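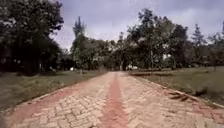
# Skovell Call Sheet, one January of phoning Albany

Skovell is a phone-banking app for people who want to bother their state legislators in an orderly way. I used it on our pesticide notice bill and left 20 voicemails, 2 of them for the same assemblyman.

The good: it dials, shows your script and logs the call. Qianru Xie had it running before her coffee was poured.

The bad: scripts stop at 300 characters, so mine ended on "I urge you to". District lookup put Xiuying Liao in the wrong county, where she was very persuasive.

It's free for small groups. The export button still makes a blank spreadsheet. Three stars, and I'm keeping my paper list.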